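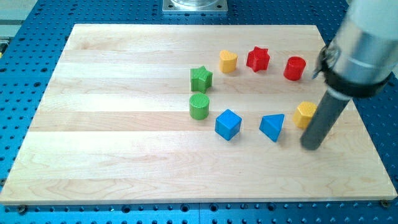 Quick one because I've got to be out the door by six and if I don't write this up now I never will.

So. Week three of teaching the arm to push blocks about. By remote, mostly. I know I said I'd be doing it all by hand, taking hold of the arm and walking it through, and I did do that for the first bit, but my wrist gave up before the robot did. Now I sit at the desk with the controller and steer.

The job sounds daft when you say it out loud. There's a board, there are eight blocks on it, and the arm has a rod on the end. No fingers. It can't pick anything up, all it can do is shove. You give it a line like "push the green star over to the blue cube" and it's meant to do that and leave everything else more or less alone. The second half of that is what's eating my evenings.

Some notes, in no order.

The green pair. Green star and green cylinder sitting right up against each other is a pain. Want the star, get the cylinder as well. I kept coming in from the side, straight at it, and both would go. What works better is to come round behind, touch very lightly, and sort of peel it off with a small sideways nudge first. Then push. Took me most of Tuesday to get that into my hands and I've no idea yet if the robot has picked it up from me or just thinks you're supposed to wobble before every push. Possibly the second.

Cylinders generally. They look like the easy ones and they aren't. If you're a hair off centre they slip round the rod and you end up past them. The cube is much kinder - find a flat face, get the rod to the middle of it, off you go. Corner first is hopeless, it just spins. The triangle I have mixed feelings about. Push on a flat side and it's lovely, push near a point and it swings right round.

The heart. I don't want to talk about the heart.

Speed. I am too fast. I watched back a batch of my own goes and I look like someone late for a bus. The trouble is that whatever you do, it copies. Hurry, and it hurries, only without knowing why, so it barrels into the first block it meets. I've been making myself stop for a beat before contact. Approach, pause, push. It feels silly and the runs are twice as dull, but the policy trained on the slow ones is miles better to watch. It lines up. It has a little think (it doesn't, I know).

Then again if you pause too long it learns to pause too long. I had one on Sunday night that came down beside a block and just stayed there. Sat there humming. I went and made tea and came back and it was still there. So now I cut the long waits out before training, the ones where I'm reading the next instruction or scratching my nose.

Mistakes. This is the big one really and I wish I'd got to it sooner. At first I was binning every run where I messed up, so what I had was a nice clean pile where nothing ever went wrong. Trained on that, and the moment it missed a block it had no idea what to do. Carried on pushing thin air all the way to where the block should've ended up. Of course it did, I'd never shown it anything else! So now I keep the messy ones as long as I recover. Better still, I start some runs already in a mess. Rod on the wrong side of the block, or stuck between two of them, or the block right out near the edge where you have to go the long way round and bring it back in. Boring to do. Made more difference than anything else I've tried, including the stuff I was quite proud of.

Numbers for those who asked. 2,155 pushes in the pile as of last night, after chucking out the bad ones. I had it in my head that 1,000 would be plenty. It wasn't, or it was plenty for the easy pairs and nowhere near for anything involving getting round the back of something. My best evening was 21 in a row without knocking a block I didn't mean to, and I was far too pleased about that.

Controller. Still the old one with the sticky left stick. I've turned the sensitivity right down and put in a dead zone so my thumb trembling doesn't go straight into the data. Should have been there from the start, there's a good few hundred early runs where the rod jitters the whole way accross and you can see the jitter come out the other end in the robot. Might bin those. Might not, I worked hard on them.

Also - where I look. I'd been standing over the table while steering, which gives me a much better view than the robot gets. It only has its camera. So I'd be nipping round behind a block on the strength of something it couldn't see, and expecting it to learn from that. Now I steer from the camera view only. Harder! The arm gets in the way of its own blocks, and a couple of times I've pushed the wrong thing entirely because the right one was tucked behind the metal. But at least we're both working with the same picture, and if I can't tell what's going on then it hasn't got a chance.

Wording. I've been typing the instructions in batches beforehand and they were getting samey. "Push the red star to the yellow hexagon. Push the yellow hexagon to the red star." It gets good at my exact phrasing and then you say "shove the star down a bit" and it's lost. So I've started doing it the other way about, playing the runs back and typing what I seem to be doing, in whatever words come. Some of them are terrible. "nudge heart left no your other left" is in there and it's staying in there.

Next up I want to try correcting it live. Let it drive, and when it starts going wrong I grab the stick, sort it out, let go again. Only the corrections get saved. I tried it for half an hour and my problem is I grab too early, I don't trust it at all. It was possibly about to do something clever and I never let it find out. Will practise keeping my thumbs off.

Oh and screw the board down if you're copying any of this. Mine used to creep, only slightly, and a whole weekend's runs ended up not quite matching the next lot. Two screws, sorted.

Right, shoes, keys. More when there's more. If anyone's got a good way of dealing with blocks that get right up to the edge please do comment, I'm just reseting them by hand at the moment and it's slow.

Recent posts
Moving the arm by hand, and my poor wrist
Barolon controller: a moan
Notes from the Usville meet-up
What I got wrong about the Dhillon mount
Nellville by train with a suitcase full of cable
April round-up, late again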